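Support > Fleet Desk > Closed tickets > Air system

Print this page | E-mail this page

Ticket 266: Gedus air dryer, slow pressure build after cartridge swap
Unit: Loltberg tractor no. 79
Opened by: Laurențiu Barbu, Gistwood yard 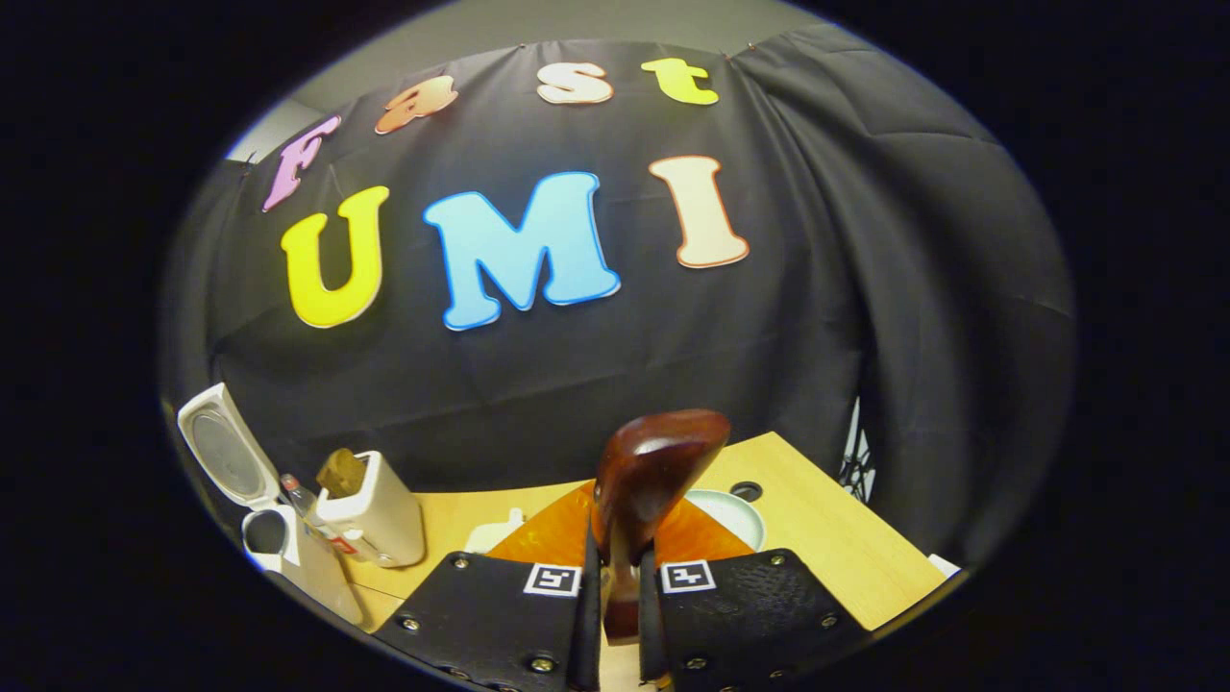 Barbu, 6:40 am
Driver reports the purge valve spitting every couple of minutes at idle, and slow build from empty. Cartridge was changed in October by Charvát. Their invoice says "system tested OK." No readings on it.

Ševčík, 7:15 am
Before we order another dryer, did anybody soap the fittings? Last two "bad dryers" I was sent were a loose line and a cracked hose.

Barbu, 8:05 am
Soaped everything I can reach. No bubbles. Charvát on the phone says it's the compressor and they can quote us one.

Ševčík, 8:20 am
I'm sure they can. Compressor doesn't make a purge valve spit on its own. Park it, build to cut-out, engine off, brakes released with the wheels chocked, and write down the drop over 5 minutes. Numbers please, I don't need "seems fine."

Barbu, 9:30 am
Lost more than 2 psi on the primary in the first minute, then kept going. Secondary held. Air coming out the dryer exhaust the whole time.

Ševčík, 9:45 am
Then pull the governor line and the outlet check valve. My money is on the check valve. I don't believe the new cartridge came with one, whatever the box says.

Barbu, 1:10 pm
Check valve had grit under the seat. Fitted a new one. Purge quiet at idle so far.

Přemysl Ševčík, 1:25 pm
"So far" is not a fix. Repeat the same test tomorrow, cold. And I still want to know why the primary dropped and the secondary didn't. Leaving this open until I see it.

Get fleet desk bulletins by e-mail. Enter your address to subscribe.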